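Thursday, February 8, 2018

I have been putting off writing up the necklace stand business because it is a small subject and I had hoped to finish it in one evening. It took most of January. What follows is mainly for my own reference, and for Agnes Baxter, who asked which type to get and received an unhelpfully long answer by text message.

## The problem

I own more necklaces than I wear. They lived in a shallow drawer, laid flat, each one in its own loop. That works until the drawer is opened quickly. Fine chain moves when the drawer moves, and it does not move as a loop. The clasp end travels furthest, passes under the neighbouring chain, and the next opening pulls it through. After a fortnight the left half of the drawer was one object.

Untangling is slow but not difficult. Put the knot on a hard, pale surface under a good lamp. Undo every clasp first. Work two sewing needles into the middle of the knot and open it outwards, a little at a time, without pulling on either end. Pulling on an end only tightens the centre. A drop of baby oil helps with very fine curb chain, and has to be washed off afterwards with washing-up liquid. Box chain should be done dry, as oil collects in the links and then collects everything else.

I did the whole drawer over three evenings and decided not to do it again.

## What I tried first

**Hooks inside the wardrobe door.** Adhesive ones, small, in a row at eye level. Storage was fine. The door was the trouble: each time it closed, everything swung and hit the panel, and the longer pendants left marks in the paint. I stuck a strip of felt behind them, which cured the noise but not the swinging. Two of the hooks came off in the second week and took some of the paint with them.

**A roll.** The Pultamov travel roll is a length of soft cloth with loops at the top and a flap that folds over. Chains stay separate in it, as promised. It is good for a suitcase. For daily use it has to be unrolled, laid out, and rolled again, and by the third morning I was leaving it open on the chest of drawers, where it took up more room than the drawer contents ever had.

**Drinking straws.** This is suggested all over the internet. Thread one side of the chain through a straw and do up the clasp. It does prevent tangles. It also makes a drawer full of straws, and I could no longer see which pendant was which without lifting each one.

Hanging was clearly the right principle. A chain under its own weight keeps itself straight and needs no further attention. It only has to hang from something that does not move.

## T-stand or tree

There are two common shapes for a freestanding holder. The tree has several short arms at different heights, pointing in different directions. The T-stand has one upright and one crossbar.

The tree holds more for its footprint, on paper. In use, the lower arms sit behind whatever is hanging from the upper ones, so taking a chain from the bottom means reaching through the others. Trees are also made with thin arms that turn up at the tip, and a bracelet has to be worked over the upturn. I borrowed a Cuadros tree for a week and gave it back.

The T-stand holds less but everything on it is at one height and in one line. Chains can be spaced along the bar. Anything can be lifted straight off without disturbing what is next to it. For someone who wears the same dozen pieces, this is enough.

## Points to check before buying

I ended up looking at a fair number of these, from Drisel, Sovel and a few with no maker's name. The differences that mattered were as follows.

- **Height under the bar.** Measure the longest necklace from clasp to the bottom of the pendant when it is hung doubled. The clear drop has to be greater than this. If the pendant rests on the base the chain goes slack, and slack chain tangles. Mine needed more height than most of the cheap stands offer. An adjustable pole solves this, provided the collar grips properly. On one of the ones I handled it slipped under light finger pressure.
- **Bar thickness.** A thin bar is easier to get bracelets over. A thick padded bar, the sort seen in shops, is kinder to a watch strap but takes up too much of a small bangle. I went for thin.
- **Bar ends.** They should be rounded. Square-cut tube has an edge, and the edge catches on knitwear when you lean across.
- **Bar fixing.** Hold the pole and try to turn the bar. If it rotates freely it will rotate every time one end is loaded more heavily than the other.
- **Base weight.** Most important, and hardest to judge from a listing. With everything hung on one side, the stand should stay put when nudged. Look for the weight in the specification. Where none is given, assume it is light.
- **Base shape.** Flat plate or tray. See below.

Finish I leave to taste. Black hides fingerprints less well than people claim but shows silver clearly, and silver is most of what I have. Avoid bare metal with an obvious lacquer if you live anywhere damp.

## Plate or tray

A flat plate base only has to be heavy. A tray base has a rim round it and becomes storage in its own right. I had expected to find the tray a gimmick and have come round to it entirely. Rings, stud earrings, the spare butterfly backs, the watch at night: these had always been in a saucer beside the bed. They now sit directly under the necklaces and the saucer is back in the kitchen.

The rim should be low. A deep tray looks more useful, but small items slide into the corner where wall meets floor, and fingers do not fit there. Low, straight walls keep a ring in and still let you sweep it out with one finger. An oval is better than a rectangle for the same reason, having no corners to lose things in. It also wipes out in one pass of a cloth.

The type I would recommend is the black oval tray with a single thin pole rising from the middle and a plain crossbar on top.

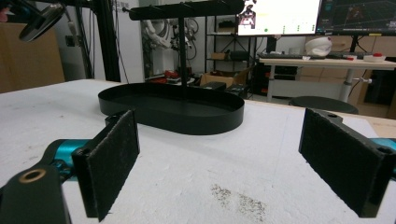 ## Setting it up

1. Put it on a surface that does not share a frame with a drawer you use often. My chest of drawers shakes slightly each time the top drawer sticks, and the whole display swings. The windowsill was steadier but too sunny for the one piece I have with dyed stones. It is now on the shelf by the mirror.
2. Hang the heaviest pieces nearest the pole and work outwards to the lightest. This keeps the load over the base.
3. Balance left and right by eye. It need not be exact.
4. Keep two of the same length apart. Pendants at the same height knock together. If a short one hangs between two long ones, they clear each other.
5. Fasten every clasp. An open chain will slide off the bar sooner or later, usually when you are dusting.
6. Line the tray if it has a hard floor. I cut a piece of felt using a paper template, traced from underneath and trimmed to fit. Cut a slit from the edge to the centre so that it passes round the pole.

## Upkeep

Hanging in the open means dust. I had not thought about this at all, the drawer having been free of it. Fine chain picks up a grey film, slowly, and it shows most on anything worn rarely. A soft make-up brush run downwards along the chain deals with it. For the tray, take everything out, wipe, put everything back. I do this when I change the bed, on the grounds that I would otherwise forget.

Silver also tarnishes faster in the open than in a closed drawer. I keep the pieces I wear least in small zip bags, pressed flat to get the air out, in the old drawer. So the drawer still has a use, and the stand is less crowded.

One outstanding matter is earrings with hooks. They can go over a thin bar, but they face sideways and slip towards one another. I have seen stands with a row of holes drilled through the bar for this purpose and have not tried one. Agnes keeps hers along the rim of a wire tea strainer, and I may copy her until I find something better.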